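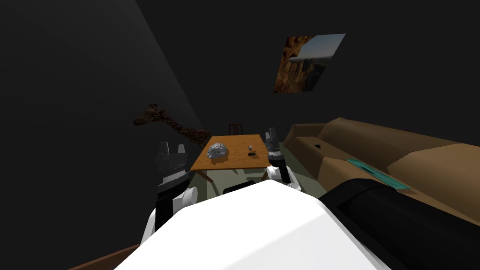 The arm never goes where the sum says it will, according to one member of the Floltemholm robotics club, who wrote this on the back of a first-term worksheet and underlined the word "never". The complaint is a fair summary of the subject of this chapter. A joint angle is computed, the command is sent, and the gripper arrives somewhere near the intended point. The difference between the two positions is called the placement error, and most of the work in Project 4 consists of finding out where it comes from.

Chapter 4
Reaching Across a Table

4.1 What this chapter covers

In Chapter 3 a single arm was moved through open space. Nothing stood in its way and no object had to be touched. In the present chapter a robot with two arms is placed in a simulated living room, next to a wooden table, and must bring one gripper over the tabletop without striking the edge. The second arm is to be kept clear throughout.

By the end of the chapter the reader should be able to:

convert a point on the table from room coordinates to body coordinates;
calculate the clearance between a gripper and a straight edge;
choose a waiting position for the arm that is not in use;
record a trial so that another pupil can repeat it.

The wrist, the elbow and the gripper are treated as rigid parts. Bending and play in the joints are left to Chapter 7.

4.2 The Drudance room

All the exercises use the room file supplied with Drudance, the simulator introduced in Section 1.5. The room contains a table with a chair behind it, a long couch to the right, and a number of loose objects, among them a lumpy grey one on the left half of the tabletop. A giraffe figure stands to the left of the table. The furniture is fixed. The loose objects may be moved.

The viewpoint is set behind the arms, looking over the top of the white body. This view is convenient for judging left and right, but it is poor for judging depth. A gripper that seems to be above the table may in fact be well short of it, or past its right edge. Pupils who steer by eye should expect to be wrong on their first attempts and should check the position readout before each move.

4.3 Two sets of axes

The room axes have their origin at one corner of the floor. The body axes have their origin at the centre of the robot and turn with it. An object on the table keeps the same room coordinates when the robot moves, while its body coordinates change. Most faults reported by clubs in their first month come from mixing the two.

The rule adopted in this book is that every written coordinate carries a letter, R for room or B for body. A coordinate without a letter is treated as an error in marking, even when the value is correct.

4.4 Clearance

Clearance is the shortest distance between any part of the arm and any fixed object. For Project 4 the least permitted clearance is 25 mm during travel. When the gripper is above the tabletop it must be held at a height of 80 mm until the descent begins. The descent is made straight down, with the wrist locked.

The elbow needs separate attention. It often lies lower than the gripper, and a path that is safe for the fingers may carry the elbow into the side of the table. Drudance draws contact in red only for the gripper unless the option "all links" is switched on. Switch it on.

4.5 Project 4: the Morikawa task

The task takes its name from the Morikawa round of the Prumness schools competition, for which it was first set. Teams work in groups of 3. One pupil plans the path, one enters it, and one keeps the log. The parts are exchanged after each trial.

The robot begins with both arms raised in front of the body. The team must bring the right gripper to a point above the tabletop, lower it, close the fingers on a chosen object, lift, and return. A trial ends after 300 seconds or at the first contact with a fixed object. The left arm may be moved once, before the right arm starts, and not again.

The log must give the starting angles of all joints, the target point with its letter, the smallest clearance reached and the link at which it occurred. Failed trials are logged in full.

4.6 Before you begin

Load the room file and save a copy under your team's name. Read the angles of both elbows and write them down. Then work through Exercises 4.1 to 4.6, which require no movement of the arms and can be done on paper.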